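Prekow Opens Bedding Sorting Room, Asks for Blankets and Sheets Before Winter

November 23, 2007

PREKOW - The Fu Household Linen Exchange opened its new sorting room on Meltov Street this morning and is asking residents to look through their closets for spare bedding. Sheets, pillowcases, blankets, bedspreads and large cloths of any color will be accepted six days a week through the end of winter.

The exchange gave out 687 sets of bedding last winter from a rented garage. Demand has grown. By the end of August, 179 households had already put their names down for this season, and 79 of those asked for bedding for more than one bed.

"People call us in August, when it is still hot, and ask for blankets," said Fengying Fu, who founded the exchange. "They remember how last January went."

The new room has shelves on three walls, a long counter for folding, and enough floor space to keep incoming bags apart from finished sets. The old garage had one table, and bags often sat for two weeks before they were opened. Fu expects most bags to be sorted within three days at the new address.

Each set holds a bottom sheet, a top sheet or light cloth, two pillowcases and one heavier cover. Sets do not have to match. Most of what comes in arrives as single pieces, and the exchange pairs them by size. Families may ask for a color when they sign up, and the staff will try to find it, but size comes first.

Donors are asked to follow a few rules:

Wash and dry everything before bringing it in.
Fold each piece and pin a note to it with the bed size, if known.
Do not bring mattress pads, electric blankets or feather pillows.
Small holes and loose hems are fine. Large tears and heavy stains are not.

Pieces with no note are measured by spreading them out on top of a bedspread whose size is already known. Baoshan Ren runs the sorting and trained the current staff. He said the method is quicker than a tape measure for large, soft cloths.
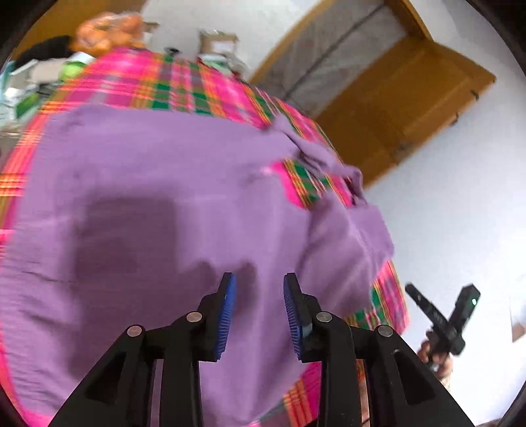 "You lay it down, pull the wrinkles out toward the corners, and see how much of the bottom one still shows," Ren said. "If there is a wide strip on both sides, it goes with the twin sheets. A beginner can do it on the first day."

Plaids and other bright patterns go on a separate shelf from plain colors. Ren said this makes it easier to find a piece when a family has asked for something for a child's room.

Free folding classes will be held at the exchange on Saturday mornings. They cover fitted sheets, bedspreads and how to pack a full set into one pillowcase. Each class lasts 50 minutes. No sign-up is needed, and children may come with an adult.

Bedding can be dropped off at the Meltov Street door Monday through Saturday, 9 a.m. to 4 p.m. Residents of Jirnadov may leave bags at the town library, where they will be picked up every Tuesday. Bags should be tied shut and marked "linen."

Households that need bedding may sign up in person during the same hours. No proof of income is required. Sets are handed out in the order that names are received, and families with a new baby are moved to the front of the list.

Contact: Fengying Fu, Fu Household Linen Exchange, Meltov Street, Prekow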